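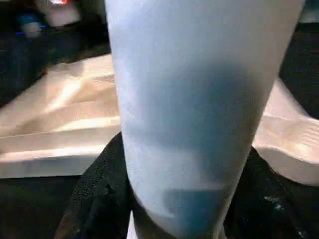

Cups that taper to the bottom

A tall cup which is wide above and narrow below takes more room in the cupboard than you would think. The space between the feet of such cups stays empty. I put them one into the other, but never more than four, or they stick. If two cups are already stuck, do not twist them hard. Stand the lower one in warm water, pour a little cold water in the upper one and wait. After some minutes they mostly come apart by themselves.

Let the cups dry fully before you stack them. I leave mine on a cotton cloth overnight. My neighbour Elfriede Janssen dries them by hand, but with matt cups I find that the towel leaves fluff on the surface.

For tea stains inside I use a spoon of baking soda and 400 ml of warm water. No scouring powder, it takes away the matt finish.

Checking a stool

Twice in the year I turn our stools over and look at the legs. It is a small work, 20 minutes for all of them with the wiping. Put an old blanket or a dark cloth on the table first, so that the seat gets no scratches. Then lay the stool on it with the legs up. Take each leg close to the seat and move it gently to all sides. A leg which gives way must be pushed in again or tightened, depending on the model. In the corners under the seat collects a surprising amount of dust, and an old toothbrush is the best tool for it.

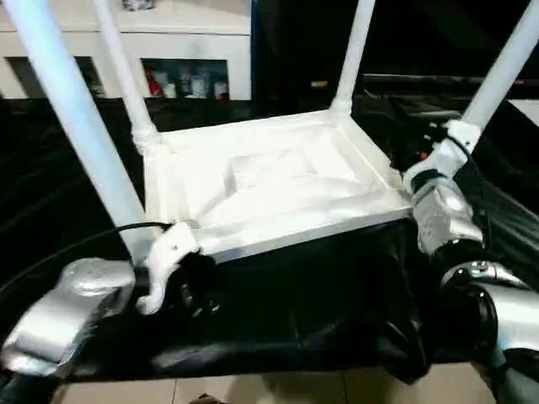 Bridach, in January

Detlef Heitmann wrote to me and asked if one may put oil on a leg which goes in too stiffly. Please no oil! It makes the joint slippery and later the leg can come loose. A drop of washing-up liquid on a damp cloth is enough, and it wipes off again. Let the joint dry before anybody sits down.

For white seats that became grey I take warm water with a little soap and rinse well. Pencil marks go away with a normal rubber.

Frosted plastic

Frosted plastic shows every greasy finger. Wash it with a soft sponge, rinse it with clear water and let it drain at an angle, so the air can come in from below. 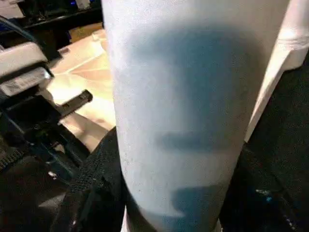
Frosted white, wide at the top and narrow at the bottom.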